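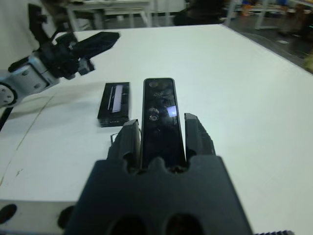 Remotes should never be cleaned with the batteries in, a reader writes, and the notes on small electrical items ought to have said so at the start. The correction is accepted. The order of work below has been changed accordingly, and the section on table tops has been extended.

31/12/2018
By the Bondlow household desk

Before cleaning

Clear a pale table with a smooth surface. Black plastic items are easy to lose on a dark worktop, and small screws and springs more so. Spread a cloth only under items with rubber feet or soft coatings. Cloth grips dust, and the dust transfers to gloss plastic.

Take the batteries out of the remote and put the cover back on. Check the contacts with a torch. White or greenish crust on a spring means a cell has leaked. Remove it with a dry cotton bud first, then with a bud dampened with white vinegar, then with a bud dampened with clean water. Leave the compartment open until fully dry. Do not put the old cells back.

Gloss faces

Gloss black plastic marks at very low pressure. Kitchen paper is too coarse. Use a clean microfibre cloth, washed without fabric softener, and work in straight strokes along the length of the remote. Circular rubbing leaves hairlines that show under any ceiling light.

Dampen the cloth, never the item. One part washing-up liquid to 190 parts water is strong enough for finger grease. Follow with plain water and a dry cloth. Glass cleaner containing ammonia dulls some clear coatings and will lift printed symbols from buttons.

For the gap around a button, use a wooden cocktail stick with the tip wrapped in a single layer of cloth. Draw it round once and turn the cloth before drawing it round again. A metal ring or trim strip should be wiped last, with a dry part of the cloth.

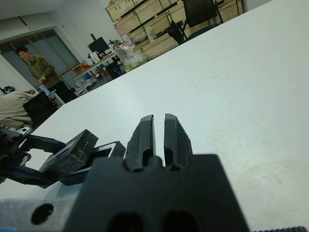 Drying takes longer than it appears to. Water held under a button edge will creep inwards when the item is turned over, so stand remotes upright for an hour in a jar or a rack before the batteries go in. Do not use a hairdryer. The low setting on most models is still hot enough to soften adhesive labels and thin trim.

Cases and boxes

Small rigid cases are cleaned open. Brush out the hinge and the corners with a dry paintbrush, 2 cm wide or less. Wipe the lining with a cloth that has been wrung out hard, then leave the lid up. Closing a case on a damp lining produces a smell that is difficult to shift afterwards.

Label on the end, never on the lid. Cases are usually stacked or filed, and a lid label is hidden in both positions. Paper labels on gloss strips should be avoided altogether. The Wundwood tie-on tags used in our own store have held up since November, though the string is shorter than it should be.
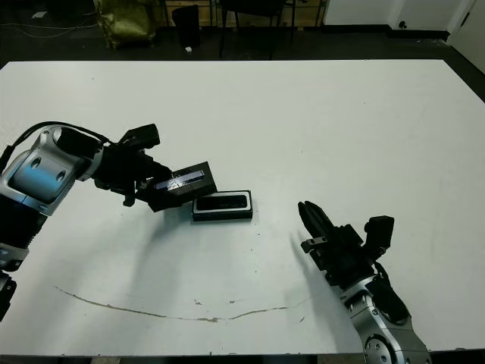

Table tops need attention before the cleaned items go back on them. Grit is the main hazard. Sweep with a soft brush towards one edge and collect the sweepings in a folded sheet of paper. On a white top, treat stains separately from dust: the long brownish streak curving across the lower half of this one would be tested first with a damp cloth at the faint end, and only then with a paste of bicarbonate of soda and water. The faint grey smudges can be tried with diluted washing-up liquid. Lift each case to wipe under it, and set it down flat. Dragging a case with a trapped speck beneath it will mark both surfaces.

Do not use scouring cream on a matt top. It polishes the area treated and leaves a patch that shows from the side.

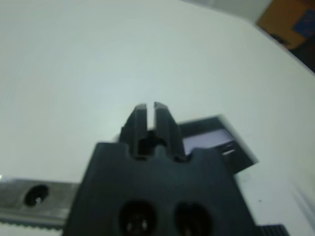 Storage

File remotes on edge in a shallow drawer, buttons facing the same way, with the batteries in a separate lidded pot. Tape over the terminals of any 9-volt cell. The divider set by Iordache fits our drawers once a strip has been cut from the long side; measure before buying, as the Altenau pattern is deeper and will not allow the drawer to close.

Cables go in the case only if the case was made for them. Otherwise coil each one loosely, secure it with a fabric tie and hang it. Wire left bent at a sharp angle at the plug will fail there first.

Repeat the dry wipe monthly and the damp clean twice a year.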